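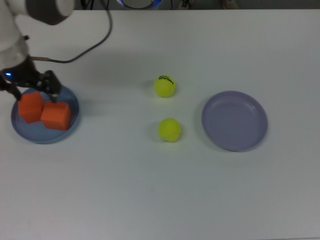
*The gripper open over two orange cubes on the blue plate.*

## Vilitier Hand-Teaching Kit

If you have ever wished you could simply take a robot by the wrist and show it what you mean, the way you'd show a new coworker, the Vilitier kit from Ledico was made with you in mind. You can guide the arm by hand, or sit back and steer it with the Brosimico remote handle – most of our customers end up doing a bit of both, and the software is happy with either.

We like to start people off with something friendly: cubes, a couple of tennis balls and two plates. Pick up a cube, carry it across, set it down, and do it again. Five good showings are enough for a first try, though we'd gently suggest 29 or more before you start moving the plates about!

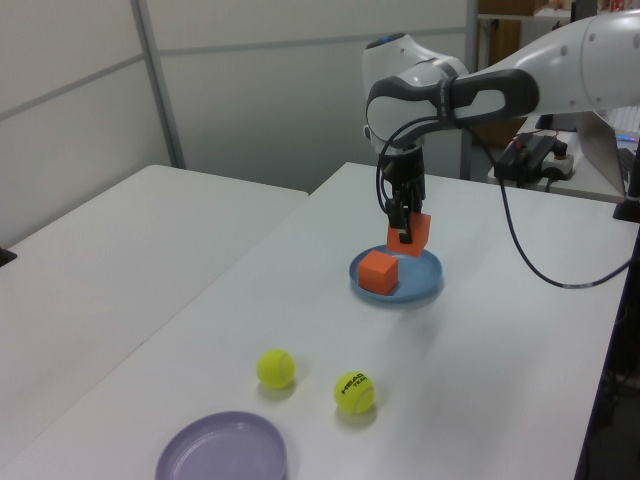

*A cube held just above the blue plate, with the second one resting below it.*

Every showing is saved with its arm path and gripper opening, so you can play it back, trim the slow bits, or throw it out and have another go. The recorder holds 2,000 showings before you need to clear any space.

**In the box**

- Brosimico remote handle with cable
- Recorder and power supply
- Printed starter guide

Arm, gripper and table are sold separately. Orders placed now ship in August.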